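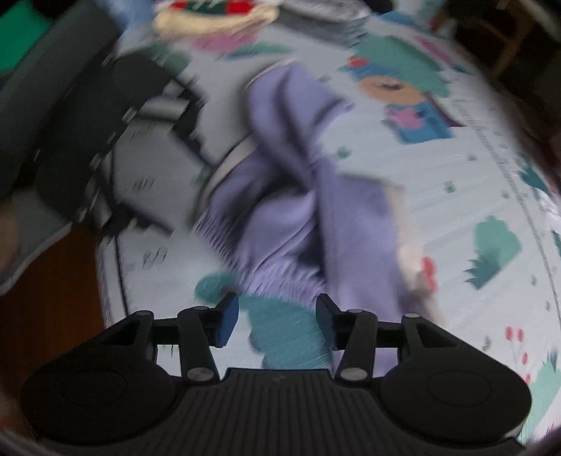 Tiempo de lectura: 2 minutos

Esel presenta en Elville un programa para ordenar la ropa y las telas del cuarto infantil

Elville, 17 de junio de 2021 – La empresa Esel, dedicada a la organización del hogar, anuncia hoy la apertura de inscripciones para Fidon, su nuevo programa de orden para familias con niños pequeños. El programa trata de una situación que muchas casas conocen muy bien: la tela arrugada encima de la alfombra de juegos, como el paño de color lavanda sobre la alfombra blanca con dibujos que abre este comunicado.

Fidon comienza en el suelo, en el mismo lugar donde los niños juegan. Las familias aprenden a separar las telas que se usan cada día de las que se pueden guardar, a doblar mantas y paños en un formato pequeño y a dejar la alfombra libre antes de la noche. Cada sesión dura 22 minutos, un tiempo que Esel considera adecuado para hacer la tarea junto con los niños.

El programa fue probado durante la primavera con 89 hogares de Elville. De las opiniones recibidas, la empresa tomó dos cambios importantes – las instrucciones para doblar son ahora más cortas y hay una sesión completa sobre las telas grandes, que fueron para los participantes las más difíciles de guardar.

El primer grupo empezará en agosto en la sala de Esel en la calle Troncoso, con 100 plazas disponibles. La sala tendrá alfombras de juego en el suelo y las familias podrán traer sus propios paños, mantas y ropa de cama infantil. No es necesario tener experiencia ni comprar cajas o muebles especiales.

La inscripción se realiza en la recepción de Esel, calle Troncoso 254, Elville. Las familias que participaron en la prueba tienen prioridad para reservar su plaza.

Sobre Esel
Esel ofrece cursos y servicios de organización para viviendas. Tiene su sede en Elville.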